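Ostari PK-18 Countertop Produce Scale: Review

The PK-18 is a battery-powered flat scale sold for home kitchens and small market stalls. Capacity is listed at 18 pounds, resolution at one gram. I bought mine at retail for $119 and have used it daily since October.

Setup takes a few minutes. The four feet thread in by hand and need to be leveled before first use; the bubble indicator is under the platter, so the platter has to come off each time you adjust. Calibration requires a 1,000 g weight, not included. I used a Jukine check weight and the first calibration held.

Repeatability is good. Ten placements of the check weight at the center of the platter stayed within one gram. At the corners the reading dropped by up to three grams, a small error for produce but too large for baking yeast or salt. The older Bastos scale I replaced showed less corner error and took twice as long to settle.

Irregular items are the harder test. Long roots tend to overhang the platter and touch the housing, and the reading then comes up low with no warning on the display. Turning the item diagonally usually clears it. Round fruit rolls unless the shallow tray (sold separately) is fitted.

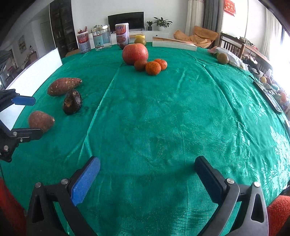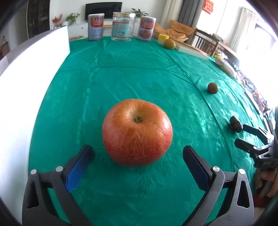
Sweet potatoes, first picture; apple, second picture.

The tare function covers the full range. I tared a stoneware bowl of 1,480 g and added fruit in small amounts with no drift over an hour. Auto-off is fixed at four minutes and clears the tare, so a slow job has to be restarted. Isamu Morikawa, who repairs these for a dealer, told me the timer can't be changed on the current board.

The display is readable from the side but dim in daylight. Buttons are sealed and wipe clean. The battery door is loose on my unit.

The Feton equivalent has an adjustable timer and a lower capacity. For weighing produce by the pound, I would buy the Ostari again. For recipes, look at the Feton first.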